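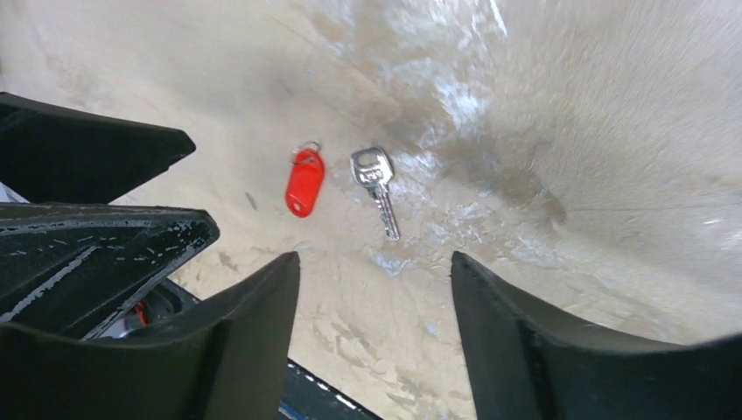

Item 2: silver key and red tag, key not on the ring

Cenilel Storage, Ondunbridge site
Monthly safety check, February

1. Front gate and lock: OK. The gate closes by itself, but slowly.
2. Keys and tags: TO FIX. Every key must be on its ring with the tag. Please put this one back together and write unit 91 on the list again.
3. Fire extinguishers (3 pieces): OK. Pressure is in the green on all. The one near the office is hard to reach, please move the paint tins.
4. Emergency lights: one is not working, outside unit 276. New battery is ordered from Galang.
5. Aisle floor: OK. Small crack in the concrete at the loading door, same size as last month.
6. First aid box: burn cream is past its date. Colour label on the lid is also coming off.
7. Alarm test at 4 pm: OK, heard well in all aisles. Cona panel showed code 398 after the test, I did reset it one time and it went away.

Next check: March. Items 2, 4 and 6 to be closed before then.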